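Keeping Track of Wires When You Take an Old Machine Apart

Most of the trouble with repairing an old jukebox, bowler or arcade cabinet comes at the end, when the harness has to go back where it was. These are the habits we use at the Jeltgate workshop. 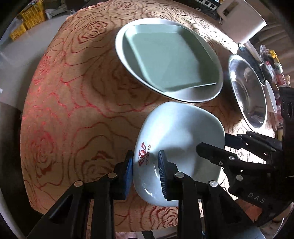 Label before you unsolder

Put a tag on every wire while it is still attached. Masking tape works for a job that will be finished in a week, but the glue dries out and the tags drop off if the machine sits longer. For anything slower, use cloth tape or small paper tags on thread. Write in pencil. Ballpoint fades and felt tip bleeds when flux gets on it.

Mark both ends with the same number. Add the lug position on the second line, counting from the hinge side of the panel.

Don't trust faded cloth

Old cloth insulation changes color. White goes to tan, and red and orange can end up close to the same brown. Slide the wire back out of the lacing an inch or so and look at the part that was covered. If there is a tracer thread, it will show better there.

If you still can't tell, use a meter. Set it to continuity, clip one lead to the unknown end and touch the other along the connector.

Work on one section at a time

Limit yourself to 8 wires, then stop and write them down. Urmas Eglītis once stripped a whole relay bank in an evening and spent most of October putting it back.

Small parts

Keep the screws from each bracket together with the bracket. A loose screw goes back into its hole finger tight. Lamp sockets can be strung on a piece of scrap wire in the order they came out.

Soldering

A 30 watt iron is enough for most lugs. Ground braid needs something bigger. Clean the lug first with a fiberglass pen -- wear gloves, the fibers get in your skin -- and wick off the old solder before adding new. Hold the joint still for five seconds after you take the iron away.

Leave a little slack. A wire cut to the exact length will be too short the next time someone has to repair it.

Relacing the harness

Waxed cord is better than zip ties, which have hard edges and can cut into old cloth. Tie a knot at every branch and one every inch and a half between. Pull it snug but don't crush the bundle.

Before you plug it in

Check the fuse rating against the label in the cabinet, and check for shorts to ground on each supply line. Vaida Pētersons keeps her wiring notes folded in an envelope stapled inside the back door, dated and signed. Do the same with yours.

Last updated 29th March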